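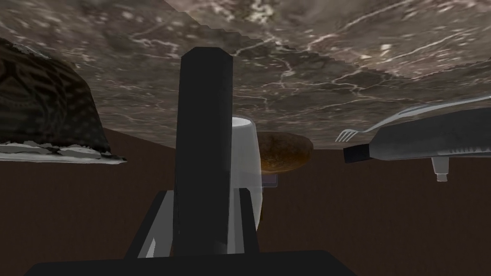

Dark marble with paler veins, against a plain brown ground.

Call for participants: slow looking at landscape pictures

Grallden is a small gallery and print room. We are looking for people to take part in a study group on landscape photography and painting, starting in March. You do not need any training in art. We would like a mix of people who visit galleries often and people who hardly ever do.

The group meets on Wednesday evenings at 6.30 in the upstairs reading room. Each meeting lasts two hours, with a break for tea. At each one we look at 3 pictures and no more. You spend the first part of the evening looking and writing notes on your own, then we talk. Flor Pacheco leads the sessions. Wilson Arango takes notes of the discussion, and these will be used for the wall texts in our summer hanging.

The pictures come from the Makhubela bequest, a collection of 1383 prints, drawings and small oils, most of them views of hills, quarries and coast. Only 185 have ever been hung. Many have no title and some have no known maker, so what you say about them may well end up as the first thing written on them.

What we ask of you:
Come to at least six of the eight meetings.
Write up to 1000 words on one picture of your choice by the end of the course. Plain writing is fine.
Let us quote from your notes, with or without your name - you can decide which later on.

What you get:
A reader's card for the print room, valid for a year.
Travel costs within the city, paid on the night.
A copy of the printed booklet when it is ready.

The reading room is reached by lift. Large-print sheets are available, and we can send the pictures ahead of time if that helps. Please tell us when you apply.

To apply, send a short letter or email to Ruth Ticona at the gallery desk. Tell us which evenings you could not manage, and describe a view you know well, in a paragraph or so. It can be a car park. Please don't send a CV.

People who took part in the portrait group last year are welcome to apply again, but new applicants will be given places first.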